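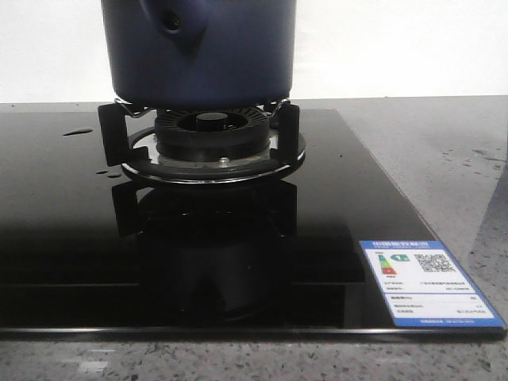 Percy Guzmán holds that the pan support matters more than the burner on any glass-top gas stove, and that a cook who buys a small pot should check the prongs before anything else.

A gas-on-glass cooktop is a household stove in which one or more gas burners are set into a flat sheet of tempered glass. The glass carries no flame and serves as a surface that can be wiped down – the pot stands clear of it on a metal pan support. Gas leaves the burner head through slots in the rim, and a loose cap on top spreads the flame outward. A metal ring at the base of the burner catches small spills.

Single-burner models are common in small kitchens. The Rinwood pattern, sold in Urnska from December, has a glass plate 30 cm deep and a support with 17 cm between opposite prongs.

309 shares

Pots for these stoves usually have a flat base, which sits steadily on the prongs. Glass pots are also used, though only those made for direct flame are suitable.
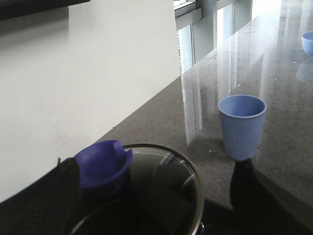 Can a glass pot go straight from the refrigerator to the burner?
It should reach room temperature first, as sudden heat can crack it.

Cleaning is simple. Once the stove is cool, the support and cap are lifted off and washed in warm water. The glass is wiped with a soft cloth – scouring powder leaves fine scratches. The cap must be dry and level before the burner is lit again, or the flame will burn unevenly.
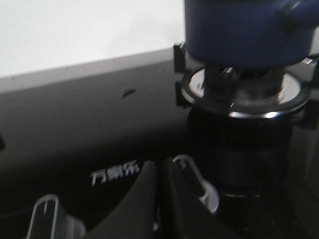 A blue pot above a gas burner on a glass cooktop.

30 comments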